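Início | Quem somos | Projetos | Vagas | Contato

Procuramos gente com boas mãos para ensinar um robô a suturar

Oi! Eu coordeno as gravações do projeto Bite, aqui na Zallidell, e estou atrás de pessoas para passar umas tardes conosco a partir de maio, dando pontos à distância. Você senta no console, segura os dois comandos, olha para a tela e costura. O robô repete os seus movimentos lá na bancada, e a gente guarda tudo: o caminho da agulha, a abertura das pinças, as imagens das câmeras. Depois o Jasper Hermans (é com ele que você vai falar quando alguma coisa travar) usa essas demonstrações para treinar o sistema.

Quem pode participar? Estudantes de medicina ou veterinária do terceiro ano em diante, residentes, instrumentadores, enfermeiros com prática de sutura. Também adoraria receber alguém que nunca viu um hospital por dentro mas borda, conserta redes ou amarra moscas de pesca – já tivemos uma bordadeira na rodada passada e ela pegou o jeito do console numa tarde! Experiência com cirurgia robótica é bem-vinda, só que não faz falta nenhuma.
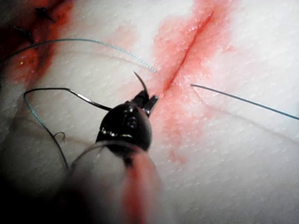 O trabalho em si é repetitivo, e prefiro avisar logo. Pegar a agulha, girar o punho, atravessar, soltar, pegar do outro lado, puxar o fio, dar o nó, começar de novo. O fio enrola, a agulha escapa, dá vontade de xingar o pedal (pode xingar, não gravamos áudio). As tentativas que saem tortas também nos servem, então por favor não apague nada e não esconda nada! Quando a agulha cair, respire, recupere com calma e siga em frente, porque o robô precisa aprender essa parte também.

A meta desta rodada é chegar a 3.000 pontos gravados, somando todo mundo. Cada participante faz 4 sessões de 3 horas, com pausa para café quando quiser, e recebe 800 reais ao final da última. Se precisar parar antes, pagamos o proporcional. A primeira sessão é quase toda de treino, até você se acostumar com a escala dos movimentos – no começo todo mundo mexe demais a mão.

Pedimos que você enxergue bem de perto (óculos e lentes, sem problema) e não tenha lesão recente no punho ou no ombro. Canhotos, venham, estamos com poucos.

Para se inscrever, passe na recepção da Nistholm, no térreo, depois das 14h, ou responda pelo formulário na aba Vagas. Conte em poucas linhas o que você costuma fazer com as mãos e quais tardes tem livres. Não precisa mandar currículo. Eu mesma leio tudo e respondo a todos, às vezes com um pouco de atraso.

Publicações recentes
Skotemico: vaga para técnico de bancada
Como regulamos a altura do console
Bite: o que mudou no protocolo de gravação
Estágio em anotação de vídeo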